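Ticket: kitchen episodes rejected at upload, "hands lost" flag
Project: Jarura household set
Opened by: Rehema Tanui
Assigned to: Salim Swai
Status: waiting on re-run

Rehema Tanui, 9:40 am
Good morning Salim, and thank you again for sorting out the login trouble so quickly! I have a new one for you, I'm afraid. Of the 1,664 clips we sent up from the Prudport kitchen in August, 300 came back with the "hands lost" flag, and as far as I can tell nearly all of them are from the kettle task. I went through a good pile of them last night with a cup of tea and the hands look perfectly fine to me.
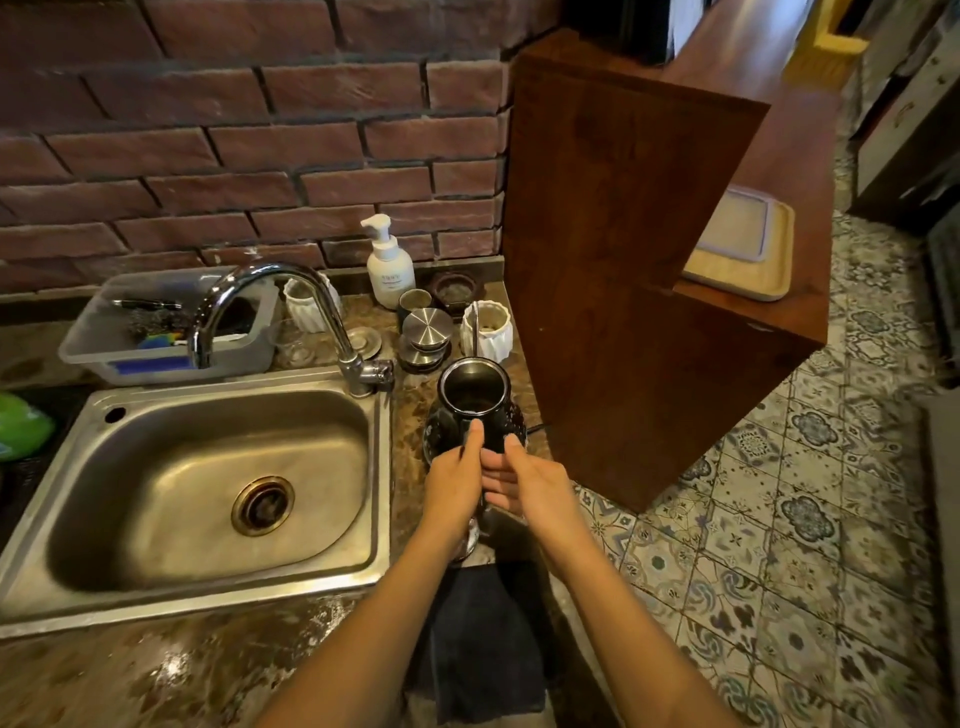

My first thought was the lighting, so I asked Jovita to redo a few with the overhead lamp off, and they were flagged just the same. Then I wondered about the upload itself and sent 18 of them again over the office line. No change there either. The sink and drawer clips from the same kitchen all went through, bless them.

Salim Swai, 11:15 am
Hi Rehema, lovely clear report, thank you. I don't think your people did anything wrong. The checker looks for two separate hands, and when they come close together around something dark and shiny it seems to merge them into one and then give up. Could you send me a frame from the wiping part, where a cloth is involved? I'd like to see if it trips there too.

Rehema Tanui, 11:52 am
Of course! I picked one with both forearms well in view, which I hope makes it easier to follow which hand is which.
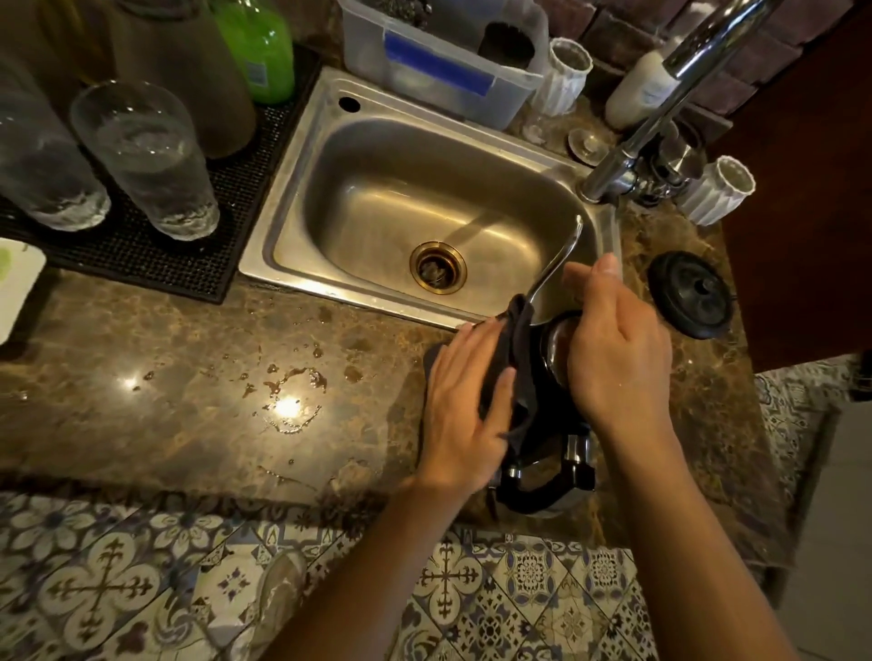
Wiping step, black cloth under the left hand, right hand on top

Salim Swai, 2:30 pm
Perfect, and yes, that one gets flagged as well. I've lowered the merge setting from 18 to 6 for the Jarura set only, so Hongmei's work on Tsolakis won't be touched. Please don't delete or re-record anything yet. These are just the sort of close two-handed clips the model is short of, and I'd hate to lose them. I'll put all 300 through again this evening and post the list here.

Rehema Tanui, 2:41 pm
Wonderful, I'll let Jovita know she can leave the kettle alone for now.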